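Brasden rebounder, size 155, after one season

July 2023

Bought this in March for my two kids and, ok, for me. We play in the Riltville rec league, one of mine is a winger and the other one keeps goal when she feels like it. Wanted something for the yard that would send a ball back without me having to be the wall. Typing this between drop-off and practice so bear with me.

What it is: a steel frame, a net, bungee loops all the way round, ground stakes. The 155 is the middle size. There's a smaller one that looked like a toy and a bigger one I had no room for. You can set it at three angles, low for ground passes, middle for chest-height stuff, and steep for headers and keeper catches.

Assembly. Box says one person. Two people, please. The frame tubes push together with spring buttons and two of mine needed a rubber mallet. The net goes on last and that's the slow part, 32 loops, each one tight, and if you start at a corner and go straight round you'll be fighting the last side with your knee on the frame. Do the four corners first, then the middles, then fill in. The instructions don't mention it. Took me nearly 19 minutes just for the net the first time and I had a blister after.

Stakes are junk. Four thin ones, bent two on day one in dry ground. Swapped them for tent pegs from the garage and it hasn't shifted since. At this price they should of put in decent ones.

Now the playing. Ground passes, very good. Ball comes back at about the pace you hit it, maybe a little slower, and straight if you hit the middle third. Hit it near the frame and it goes wherever it wants. My winger does her first-touch work on it most evenings, left foot only some nights, and I can see the difference on Saturdays. She used to let the ball get away from her when it came in hard and now she kills it more often than not. Could be she's just a year older. I'm not giving the net all the credit.

The middle angle is the one we use least. Comes back with a weird hop. Fine for volleys if you're patient.

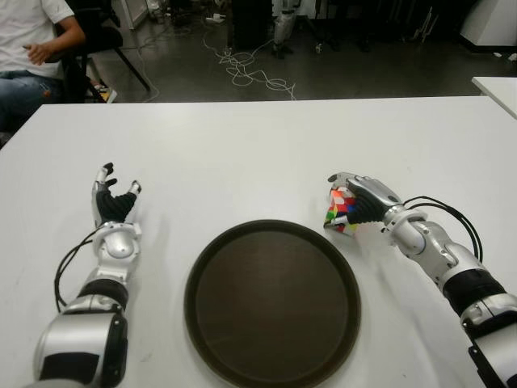 Keeper work is where I changed my mind about it. Steep angle, stand 12 feet back, throw the ball in underarm and catch what comes out. Great for reactions, and great for hands, which is what mine needed. She was catching with stiff straight fingers and spilling everything. Coach had been telling her for months to get loose, hands open, fingers spread, a bit of curl in them, thumb out to the side and ready for the ball. On the rebounder she gets maybe fifty catches in the time she'd get ten with me kicking at her, and it stuck. She wears her Skestex gloves for it and the palms are getting chewed up, so use an old pair if you have one.

Warning on the steep setting, it can tip. Not with a size 4 ball. With a size 5 and me hitting it properly, yes, back legs lifted twice. Put a sandbag on the rear bar. I use an old one from a beach umbrella.

Noise. Nobody mentions this in the listings so I will. The bungees are quiet, the frame isn't. Every miss that hits the tube goes clang and our neighbors can hear it. There's a foam sleeve you can buy as an extra. I cut up a pool noodle and taped it on. Looks terrible, works fine.

Weather. Stayed outside since we got it, through a lot of rain and one proper windstorm when it ended up in the hedge (my fault, one peg was out). Powder coat has a few chips where the legs join and there's a little rust starting in one of them. Net has faded but no holes. Three bungees have gone slack on the bottom side, which is where most of the shots land, and the spare pack in the box only has two. Emailed Brasden and they sent a new set, no charge, took a little over a week. Good service, wish I hadn't needed it.

Folding. It says it folds flat. It does fold, flat is generous. Leans against the garage wall ok and you can still get the bikes past. I wouldn't want to put it in the car for every practice. If you want one to travel with, get something else.

Versus the Sepp one. My brother in law has the Sepp, costs less, one angle only, lighter frame. For a seven year old that just wants to kick something it's plenty. The return is softer and it creeps backward across the grass while you play. We swapped for a weekend and my two wanted ours back by Sunday lunch. His kid didn't care either way.

Good
Ground pass return
Steep angle for keepers
Net has held up
Spares sent free

Bad
Stakes
Clang
Tips with a full size ball on steep unless you weight it
Bungees stretching sooner than they should

Would I buy it again, yes, on sale. Full price I'd think about it. If you only have little ones go cheaper. If you've got a keeper in the house get this size or bigger and budget for pegs and a sandbag.

Four out of five. Will update if teh rust gets worse over the winter.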